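Looking after the kitchen arm: your questions answered

Mwajuma Lukumay looks after the counter-top cell at Draltcombe and has gathered up the questions that reach her most often. If yours isn't among them, do drop her a line -- she really is happy to hear from you, however small it seems.

How often should I clean the finger pads?

Every morning before the first run, and again if you've been handling anything fluffy or floury. Use a barely damp cloth, wipe from the base of the pad towards the tip, and let it dry by itself. Please don't use washing-up liquid! It leaves a film you can't see, and then you'll spend a whole afternoon wondering why the arm keeps dropping teaspoons (we have been there).

The gripper feels a bit loose. What should I tighten?

Park the arm, press the stop button and wait for the fingers to go slack. Then check the screws on the mounting plate with the short key from the Clarus kit, turning gently until you feel them bite and no further. If there's still play after that, the trouble is probably further back in the wrist, and that is a job for Mwajuma.

What should I put out for the morning pick check?

Three things that behave quite differently when you pinch them: something hard and thin, something soft with a shape of its own, and something floppy. We like the red tray by the sink, with the keys, the grey plush toy and the yellow cloth spread well apart so that each can be approached without nudging its neighbour. Open the fingers fully over the near edge of the counter before you start, and have a good look at both pads while they're facing each other. 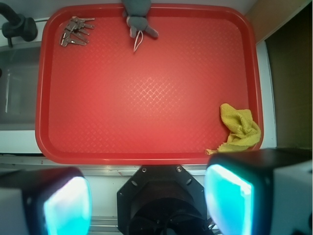 It keeps missing the keys. Is the camera at fault?

Possibly, but try the easy things first. Metal on a shiny tray can confuse it under strong light, so turn the keys a little and run the pick again. If it misses 4 times in a row, wipe the wrist camera with a lens cloth and redo the Ulerier calibration, and allow 13 minutes for that from start to finish.

When are the pads changed?

Our last pair managed 1,903 picks before the surface began to go smooth, though yours may well differ. Always change both together, even if one still looks perfectly good. Spares are in the Nic Aodha drawer, and we like to keep 2 pairs in there, so please tell Mwajuma when you take one.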